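Blocks, boards and a lot of sanding: Kanini Muli on making toys in Sevside

2/16/22

Kanini Muli had been fitting kitchens for 10 years when she started cutting toy blocks from the offcuts. Her workshop, Grelanwood, takes up the back half of a former tile warehouse in Sevside, and blocks are now the only thing she makes.

"I kept the first set for my nephew and he chewed most of it," she says. "So the first thing I had to sort out was the finish."

She went through several paints before settling on a water-based colour that she mixes herself. There are four colours in the range: red, yellow, blue and green. Customers ask for grey and pastel sets fairly often and she has so far said no.

"Parents like grey. I understand that, it goes with the couch. But I've watched kids at the market stall and they go for the red ones."

The shapes took longer than the colours. Cubes and cylinders are quick to make, and she can get through a week's worth in a morning. The hearts and stars are slower. A star has inside corners that the sander can't reach, so each one is finished by hand with a folded strip of paper.

"The heart was nearly dropped in October," Muli says. "The early ones wouldn't stand up. They'd rock over onto one side. I flattened the point a little and that fixed it, but I had to recut the template to do it."

Last year Grelanwood sold 3447 blocks, most of them through the market and two toy libraries. Of those, 258 were hearts. She writes the numbers in an exercise book by the door and doesn't own a spreadsheet.

The toy libraries have changed how she works. They want single replacement pieces, where a shop wants whole boxed sets, and they send back anything that chips. Muli keeps the returns in a drawer and goes through them every couple of months – the corners of the cubes are the usual problem, and she now rounds them a bit more than she used to.

She is also fussy about what the blocks are played with on. Carpet is no good for building, she says, and a glossy tabletop lets everything slide. She suggests a plain wooden board to the libraries, big enough to spread a small set out with space between the pieces.

"You want to be able to see each shape. If they're all in a heap, little kids just tip the heap over. Spread them out and they start matching. They'll put a cylinder beside a star if they're both green, then go looking for the red ones."
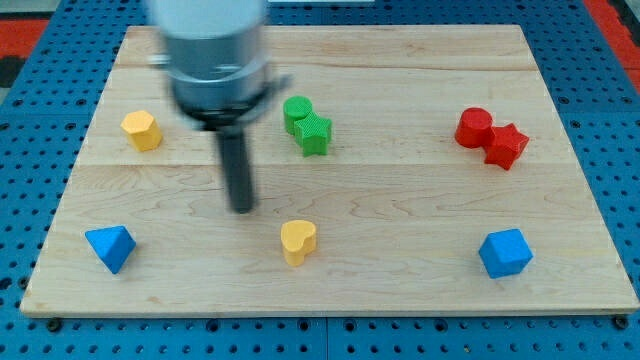 Coloured blocks on a wooden board, with a heart at the front between the triangle and the cube.

Her next job is a larger set for a childcare centre, which has asked for more hexagons. Muli would like to add an arch as well. She has made a few and isn't happy with them, as the thin part at the top splits along the grain if the timber is cut the wrong way.

She isn't planning to move or take anyone on. The sander, a second-hand Nieminen, was her biggest purchase at $1637, and it has needed one new belt so far.

"I'd like a better dust extractor," she says. "Apart from that I've got what I need. There's a bench, there's a radio, and the rent's all right."

Grelanwood blocks are sold at the Sevside market. Replacement pieces can be ordered at the stall by shape and colour.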